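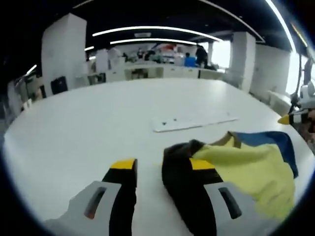

To: Binotholm allotments list
Date: Sat 17 January
Subject: Re: Fleece for the broad beans

> Has anyone used the Gason fleece over winter? I have 2 rows of
> broad beans up already and the wind is flattening them. The roll
> in the shop is 200 metres, far more than I want. Also, do I need
> hoops or can it lie straight on the plants?

I have had the Gason fleece on plot 51 for three winters and it is fine for beans. Get the heavier grade if they still do it. The light one tore on me the first time it blew hard from the railway side, and I was picking bits of it out of the hedge until July.

You can lay it straight on the plants while they are short. Once they are past your knee I would use hoops, or the tops bend over and stay bent. Old water pipe pushed over canes does the job. Leave some slack in the fleece and bury the long edges in soil. Bricks are all right for the ends, but along the sides they leave gaps and the wind gets in under it.

Fleece won't do much for plants that are already rocking at the base. Draw some earth up round the stems first, then run string down both sides of the row. Mine were flat in December and most of them stood up again after that.

On the roll, I would take 20 metres off you if you do buy it, and I expect others on the lower path would too. Jodia used to sell it cut to length from the counter, so ring them before you order. Görtz have it as well, but only in narrow widths when I last looked, and you would need to peg two pieces together to cover a double row.

Lift it on mild days if you can. Slugs like it under there - I found plenty last spring - and the beans come up soft if they are covered the whole time.

The gate was sticking again this morning. Lift it as you push.

Plot 51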